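3.2 Handing over small items at the counter

Service counters remain the point at which most residents of Esine meet their local administration in person. The present section considers one short part of that meeting: the moment at which a card, a form or a receipt passes from one side to the other. Earlier work by the Grikov group treated this moment as part of the waiting time and did not record it separately.

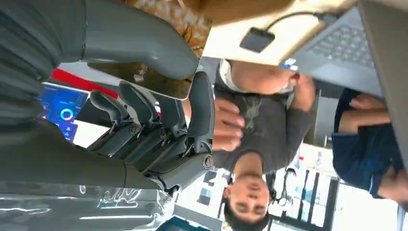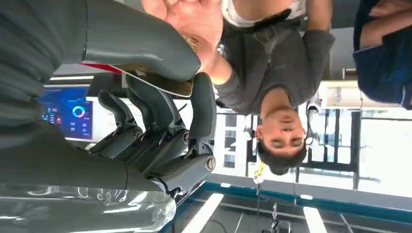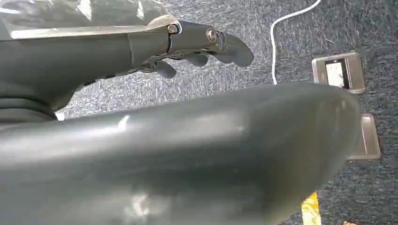
Figure 4. Hand positions and small flat items at close range.

The counter study was carried out in July at two offices, Esine and Grultari, and covered 504 visits. Staff at both offices followed their usual routine, and visitors were told of the study by a notice at the entrance. For each visit the observer noted the kind of item handed over, the side from which it was offered, and whether either party had to reach a second time. Cards raised a difficulty that paper forms did not. A flat card held between thumb and fingers, as in the second picture of Figure 4, leaves only part of its surface free for the person reaching toward it, and the same was true of the identity and library cards in our visits. Forms, being larger, could be taken at any edge. Visitors at Grultari often placed a card flat on the counter instead, and staff then needed longer to pick it up - a delay made worse by the polished surface installed there.

The two offices differed in counter height and in opening hours. Esine opens at 8 in the morning and is busiest before 10, when visitors come in on their way to work. Grultari is open to the public in the afternoon only, except on Wednesday. A second reach was recorded in roughly 11 percent of visits at Grultari and was less common at Esine, where the counter is lower. We do not take this as proof that height alone explains the result. The Grultari office also serves a larger share of older residents, and its counter has a raised ledge on the visitor's side.

Staff interviews support a cautious reading. Several clerks said that they preferred a shallow tray for cards and coins, while others felt that a tray made the exchange colder. The Żak office, which was not part of the count, has used trays for some years and reports no complaints. Whether its visitors would prefer a direct exchange was not asked. Section 3.3 returns to this question with regard to printed receipts.

Comments (3)

Fitriani Wijaya: Was the raised ledge at Grultari measured? We have a similar one and are due to replace it.

counterclerk: Trays are fine until someone leaves their card in one. Happens every week with us.

M.T.: The link to the interview questions in Section 2 does not open for me.

Related items
Waiting room seating and visitor flow in small offices
Printed receipts and repeat visits
Signs at the entrance: a review of wording

Contact the editors | Copyright held by the authors | Back to top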